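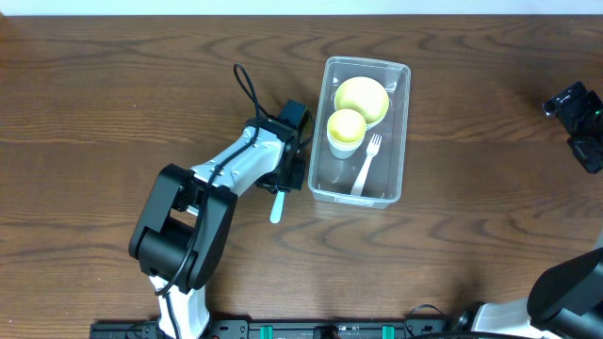 The Flevthorpe table-laying entry, with a container, two cups and some cutlery. Picture: Flevthorpe Robotics Club

3 min read

FLEVTHORPE STUDENTS TO ENTER ROBOT IN WASHING-UP CONTEST, MINUS THE WASHING UP

Students at Flevthorpe Robotics Club will take a two-armed robot to the Putton Cup in April, where it will be asked to put away a picnic set in front of judges, parents and anyone sheltering from the rain.

The Putton Cup is a contest for school and college teams. This year's task is called Clear the Table. Each team gets a set of plastic cups, bowls and cutlery and a clear container, and its robot has to get the one into the other. Points are lost for drops, for nudging the container and for any help from a human hand, including the sort of help that is really just pointing and shouting.

The Flevthorpe entry is called Tkachuk, a name the students chose by vote and have declined to explain. It has two arms on a single rail, with a gripper on each, and it has taken up most of the club's evenings since the autumn.

"We were told a bowl would be the easy part," said Elvira Condori, who runs the club. "I'd like a word with whoever told us that. A bowl is nearly all edge, and you can still miss it."

The team has logged 714 practice runs so far. Of these, 288 ended with everything in the container. The club considers this a respectable record and points out that several of its members do worse at home. 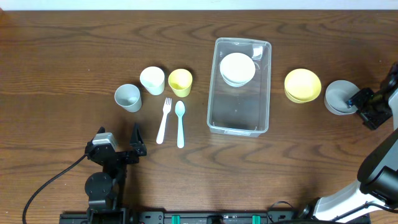
How the students taught it

Most of the training is done by example. A student guides the arms through the job, the computer records the movements, and the robot later tries to do the same thing unaided. Cameras on the grippers give it a close view of whatever it is reaching for, and another looks down on the table from higher up.

The difficulty is that people are untidy in ways they don't notice. Early recordings included one student who always paused before picking up a spoon. Tkachuk learned the pause beautifully. It took the team two weeks to get rid of it, and the student is now assigned to cups.
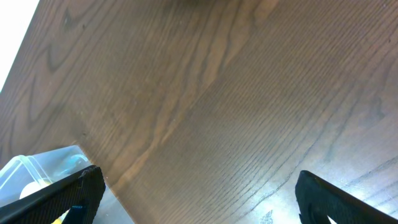
The club also had to settle the order of work. One camp wanted bowls first, as they take up the most room. The other wanted cutlery first, on the grounds that it is fiddly and best got over with. A trial on a Sunday afternoon found in favour of bowls by 47 seconds, and the cutlery camp has asked for a rerun.

Parts and running costs came to £895, met by a grant from Tarnex, the local packaging firm. Tarnex has asked for its name on the team's shirts and has made no request to have its own tea things put away.

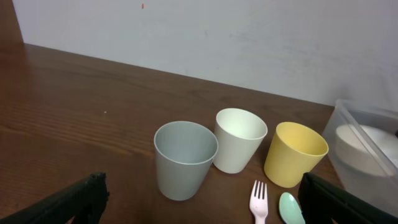 Visitors can see Tkachuk practise at the club's open evening, starting at 6.30pm in the main hall. Entry is free. There will be tea, served by people, and up to 20 minutes of questions, most of which the students expect to be about whether it can do ironing. It can't.

Teams wishing to enter next year's Putton Cup should contact the organisers before the end of the summer term.

3 comments

gravelpit_sue
My daughter is in the cutlery camp and this account is very one-sided.

Norman H
288 out of 714 is better than our dishwasher manages. Good luck to them.

tealeaf
Is there parking at the open evening or is it the usual field?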